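Finished the inventory of the deck locker by mid-morning. Four lines condemned, the rest rinsed and hung in the boat shed. Ustyna wants the list before the Moroz goes back in the water, with lengths and diameters, and the date of purchase where there is a label. Most have lost theirs. The long warp measured 14 millimetres across at both ends and slightly more in the middle, where grit has worked in. I have put it down for replacement. Derer quoted 185 for a like length, delivery extra.

Spent the afternoon on the short stuff. Cut out two chafed sections and whipped the ends with waxed twine, ten turns each — the palm is still too large for my hand.
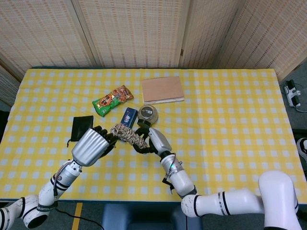 Sternham, February

The checked cloth is on the long table again, still creased from being folded. Its pale squares make a fair check on small lengths, once one has been measured. The speckled brown and beige rope is made up as a bundle: coiled, then wrapped, with a loop left at the upper end. It narrows towards the other end, and I would prefer the wraps more even along it.

Liudmyla makes hers up differently. She takes the wraps from the bottom upwards and passes the last bight through the head of the coil. I tried both on a spare length after tea. Hers took longer to make and came undone more cleanly, so I shall use it for the heaving lines and keep my own method for the fenders.

Remaining: twine, up to four reels, and a new hook for the shed door. Lakia has the hooks in galvanised only. Rang at half past four and ordered one.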